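新手怎样写一份能用的媒介排期表:从拿到预算到发出订单

很多刚进广告行业的朋友,第一次被要求“做个排期”的时候,脑子里是一片空白的。我当年也一样!客户丢过来一句“我们想在秋天推一推新品,预算就这么多,你们看着办”,然后主管转头就说:“下班前给我一版。”那天我打开表格软件,盯着空白的单元格看了很久,连第一列该写什么都不知道。

后来做得多了,才发现排期表其实是整个投放工作里特别有意思的一份东西。客户的想法、媒体的规矩、财务的要求,最后都要落到同一张纸上,谁都得看得懂。这篇教程就带着大家从头走一遍,用的是我给Burnstead做过的一个小项目,规模不大,但该有的环节都有,拿来练手再合适不过。

Burnstead是一个卖户外保温杯的牌子,计划十月上新,投放期一共6周。媒体选了四类:本地电台、户外灯箱、一家叫Skastier的垂直网站,还有短视频信息流。金额我在文中就不逐项列了,重点放在方法上。

开始之前要准备的东西

先别急着开表格。请把下面几样找齐,放在同一个文件夹里:

客户简报的最终版(注意是最终版,邮件里来回改过的那种一定要跟客户确认一遍)。
各家媒体的刊例价和折扣函。
上一轮投放的结案报告,没有的话,找同品类的也行。
媒体的截稿时间表。
素材清单,包括尺寸、时长、格式。

截稿时间表是新手最容易漏掉的。灯箱要印刷、要上刊,电台要审稿,平台要审素材,每一家的提前量都不一样。我见过排期做得漂漂亮亮,结果第一周有一半的广告根本来不及上线的情况,补救起来非常痛苦。

第一步:把简报翻译成投放语言

客户说的话和媒体听得懂的话,中间隔着一层。“让更多年轻人知道我们”,放到排期里要变成目标人群、地区、到达率和频次。可以拿一张白纸,左边抄客户的原话,右边写你的理解,写完发回给客户看。

Burnstead的简报里有一句“希望大家在换季的时候想到我们”。我们右边写的是:投放集中在前4周,后两周维持低频提醒;地区以早晚温差大的北方城市为主;电台选早高峰时段。客户看了以后回了一句“对,就是这个意思”,这件事就算定下来了。

这里有个小建议,右边那一栏尽量用完整的句子来写。写成“18-35,一二线,高频”这样的碎片,过两个星期连你自己都想不起来当时是怎么考虑的。

第二步:定下每个媒体的角色

同样一笔钱,放在灯箱上和放在信息流里,干的活完全不同。给每个媒体写一句话,说明它在这次投放里负责什么。比如我们当时写的是:

灯箱:在通勤路线上建立产品形象,素材只放杯子和品牌名。
电台:早高峰口播,讲一个使用场景。
Skastier网站:面向已经对户外感兴趣的人,放评测文章和通栏广告。
信息流:收口,带购买链接,承接其他渠道带来的兴趣。

写完之后你会发现,预算怎么分已经有了一点眉目。角色重的多分,角色轻的少分。有的媒体如果这一句话怎么都写不出来,那就该考虑要不要留它了。我们一开始名单里还有一本杂志,写了三遍都跟网站重复,最后就拿掉了,省下来的钱加给了电台。

第三步:搭表格的骨架

终于可以打开表格了!横向是时间,纵向是媒体。我习惯按下面的顺序排列左侧的固定列:媒体名称、广告位或栏目、地区、规格、计价单位、刊例单价、折扣、净单价、数量、小计、备注。右侧是日历,每周一个大格,大格里再分成每天一个小格。

几个细节请务必注意:

刊例价和净价一定要分成两列。把折后价直接填进刊例列,财务核对的时候会找你找到天黑。
计价单位要写清楚。按天、按次、按千次展示、按点击,混在一起又不标注,总价就没法看。
赠送的资源单独起一行,单价写零,备注里写“赠送”。不写进表里的赠送,到执行的时候常常就没了。
公式只放在净单价、小计和合计里,其他地方一律手填。这样以后查错容易得多。

颜色方面,一类媒体一个颜色就够了。我刚入行时做过一版五颜六色的,自己特别得意,打印成黑白以后什么都分不出来。

第四步:填日历,先填动不了的

日历部分有个很好用的顺序:先填时间最死的,再填最灵活的。灯箱按周起售,上刊日是固定的,先填。电台时段要抢,第二个填。网站的通栏可以选日期,第三。信息流几乎随时能开能停,留到最后,用来补前面几个媒体之间的空档。

填的时候可以把手挡住左侧的文字,只看右边的色块。哪几天特别挤,哪几天什么都没有,一眼就看出来了。Burnstead这一版,我们填到第三周的时候发现电台和灯箱都在换稿,有两天只剩下网站在跑,于是把信息流的预算往那两天挪了一些。

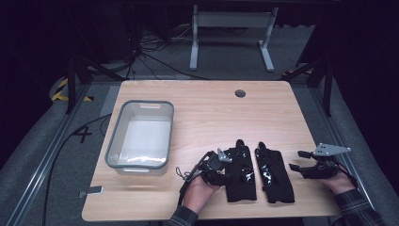

第五步:算账,把总数对上

小计加起来应该等于净媒体费用。在这之上,还有代理服务费、制作费、税费,每一项都单列,别合并。很多客户的预算是含税的,有的又不含,简报里如果没写,请一定去问,一句话就能问清楚的事情。

拿信息流举个练习用的例子。假设投放600千次展示,媒体给的是按千次计价,那么数量栏填600,单位写“千次展示”,千万不要把数量写成六十万又保留千次的单价,那样总价会凭空大出一千倍。听起来很夸张吧?我亲眼见过这样的表发到客户邮箱里,大家吓得不轻。

再来看电台。早高峰口播我们一共买了510次,分到各个城市之后,每个城市的次数加起来必须还是510。建议在表格最下面做一行校验,左边是合同总次数,右边是日历里所有小格的合计,两个数不一样就标红。这一行不用给客户看,发出之前隐藏起来就可以。

还有一个地方值得多看一眼:四舍五入。单价保留两位小数,乘上数量之后再保留一次,最后合计可能会跟合同差几毛钱。金额虽小,开票的时候却会卡住。统一的办法是中间不取整,只在小计上取整,并且跟媒体方的算法保持一致。

第六步:找人帮你看一遍

自己做的表,看到第五遍眼睛就滑过去了。请一位没参与的同事从头看,只问他三个问题:这次投放什么时候开始、哪个媒体花得最多、哪一周最密集。如果他要找很久才能回答,说明表还不够清楚。

我很感谢当时带我的Ulises Pereyra。他审表有个习惯,从来不先看总价,先看备注栏。他跟我说:“备注写得好不好,就知道这个人有没有打过电话给媒体。”这句话我到现在还常常想起来。备注里应该有的东西包括联系人、截稿时间、最低起投量、换稿是否收费、遇到改版如何补偿。这些信息刊例上一般都没有,确实要打电话去问。

第七步:发给客户,准备好被改

发送的时候,正文里写三四句话就行:投放周期、总费用、这一版和上一版有什么变化、请对方在什么时候之前确认。附件文件名带上项目名和版本号,比如“Burnstead_秋季排期_V2”。请永远不要用“最终版”“最终最终版”来命名,大家都懂的!

客户改排期很正常,别灰心。每改一次就另存一个新版本,并在表格的最后一页加一行修改记录,写明改了什么、谁提出来的。我们这个项目改到了V4,其中有一次是客户想把灯箱整体往后挪一周,而媒体那边的点位已经锁了。幸好修改记录里写着锁位的确认时间,跟客户一讲就明白了,最后改成只换素材,点位不动。

第八步:把排期变成订单

客户书面确认之后,才能给媒体下订单。口头的“没问题”不算,聊天软件里的一个大拇指表情也不算,请对方回邮件或者盖章。

订单上的内容应该直接从排期表里复制,不要重新打字。一家媒体一张订单,写清楚广告位、日期、数量、净价、付款条件和取消条款。取消条款要认真读,有的媒体上刊前一段时间内取消要收全款,有的可以顺延。我们合作的户外公司Piltbridge允许顺延一次,这一条后来在另一个项目里帮了很大的忙。

订单发出去以后,请对方签回,然后把签回件的链接贴进排期表的备注里。到了这一步,你的排期表就从一份计划变成了执行的依据,投放期间每天都会用到它。

几个常见的问题

要不要用专业的排期软件?
项目少的时候,普通的表格软件完全够用。等你同时管好几个品牌、媒体数据需要自动回传的时候,再考虑也不迟。我有同事用Nwachukwu的排期模块,夸它汇总很方便,我自己还是先在表格里做一版草稿再导进去。

媒体迟迟不给报价怎么办?
先用上一轮的价格占位,单元格填黄色,备注写“待确认”。发给客户之前,黄色的格子要么消掉,要么在邮件正文里说明。

投放中途效果不好,可以改吗?
可以,能改多少要看媒体。信息流随时能调,网站一般提前几天沟通就能换位置,灯箱和电台基本就只能换素材了。所以在第四步的时候,给灵活的媒体留一点余量会很有帮助。

排期表和结案报告是什么关系?
结案的时候,你会在同一张表的旁边加上实际执行的数据。计划多少、实际多少、差多少、什么原因。如果排期表的结构做得好,结案报告差不多就写完一半了。

练习

找一个你喜欢的品牌,给它编一份简报,预算自己定,然后按上面的步骤走一遍。第一次做可能要花上一整天,第二次就会快很多。做完以后隔一晚再看,尤其是早上九点刚坐下来、咖啡还没喝的时候,错误特别容易跳出来。我自己到现在都还保留着这个习惯,每次都能抓到一两处日期填错了格子。

下一篇打算写怎么跟媒体谈赠送资源,有想先了解的内容欢迎在下面留言,我会尽量放进去!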